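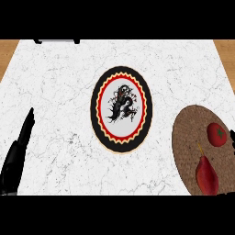
Demonstrations and Visits / Simulation Station

Ticket subject: Left arm halts before reaching the plate during visitor demonstration
Status: Resolved
Priority: High (public event)
Opened: 15 May 2019
Reported by: Oldřich Malý, Visitor Programme
Assigned to: Simulation Support, Nostell site

Summary of the fault

During rehearsal for the July open day, the simulated two-arm table task failed to complete on the large display. The task requires the left arm to approach the dark-rimmed plate with the red ring, while the right arm attends to the tomato and the pear on the brown oval board. On each attempt the left arm advanced over the marble tabletop and then stopped short. No error was shown to the operator, and the Undine control panel continued to report the session as running.

The station is intended for use by school parties and members of the public. The reporter asked that the matter be settled before the second rehearsal.

Configuration at time of report

Simulator: Undine, demonstration profile
Motion planner: Toden
Display computer: Hudec workstation, front hall
Scene: marble table with printed plate
Step limit per run: 1000

Log of actions

Entry 1. Support restarted the Undine session and reloaded the scene from the saved profile. The fault remained. The left arm stopped at the same point as before.

Entry 2. The scene was run on the office machine, with no visitor display attached. The task completed. The saved profile was therefore considered sound, and attention moved to the workstation in the front hall.

Entry 3. The reporter queried whether the black bands at the top and bottom of the view were part of the fault. They are not. The demonstration profile renders a wider view than the hall display and fills the remainder with black. The pear is partly hidden by the lower band as a result. A request to move the viewpoint may be raised separately – it does not affect the motion of either arm.

Entry 4. The Toden log from the hall was compared with the log from the office. In the hall, the planner had been given a clearance of 20 mm from all objects on the table. The office value was 8 mm. With the larger value, no permitted path to the rim of the plate could be found, and the planner held its last valid position until the step limit was reached.

Entry 5. The larger clearance was traced to a settings file kept from the previous visitor season, when a different scene was in use. The file had been loaded automatically at start-up. It has been moved to the archive folder.

Entry 6. The clearance was set to 8 mm in the hall and the full task was run again with the reporter present. Both arms completed their movements. The run was repeated after a cold start of the workstation, with the same result.

Comment from reporter

Mr Malý confirmed that the station may be returned to the open day programme. He asked that the panel show a plain message when no path is found, as guides are not trained to read the planner log and cannot leave a group waiting.

Response from support

The request has been accepted and passed to the Undine maintainers under a separate ticket. Until the change is made, guides should press Reset once if the left arm has not moved for a full minute, and should telephone the support desk if it stops again. Guides should not alter the planner settings during a visit.

Outstanding items

Viewpoint adjustment for the hall display – awaiting decision by the Visitor Programme.
Start-up settings on the 2 spare workstations – to be checked before July.

Ticket closed with the agreement of the reporter.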